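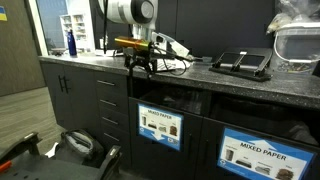 Speckled countertop over dark gray cabinets.

Week 4 handout: custard, and why yours went lumpy

Okay, so last Tuesday we lost three pans of custard out of six, and I promised I'd write this up before we try again. Bring an apron this time, please!

Start with the yolks. You want 4 of them, whisked with the sugar until they look pale and a bit thick (a minute or two by hand, and your arm will complain). Whisk in the cornstarch now, before any milk goes near the bowl. Yaa Essien asked if you can add it later. You can, but you'll be chasing white specks for the rest of the afternoon.

Warm the milk until it steams at the edges. Pour a thin stream into the yolks, whisking the whole time, then tip everything back into the pan over medium-low heat. Keep the spoon moving and get into the corners — that's where it catches first.

A few numbers for your notes:
Milk: 2 cups
Sugar: 1/3 cup
Cornstarch: 1 tablespoon
Pull it off the heat at 175°F if you own a thermometer. With the starch in there you have some wiggle room, but I wouldn't wander off to check your phone.

If it does turn grainy, push it through a sieve straight away and whisk in a splash of cold milk. Hazem Amrani rescued his this way and I had two helpings, so there you go.

Press plastic wrap right onto the surface before it goes in the fridge, unless you like the skin (I do, my kids don't).

For next class: read page 13 of the packet, the part on caramel, and bring a small lidded jar to take your leftovers home in.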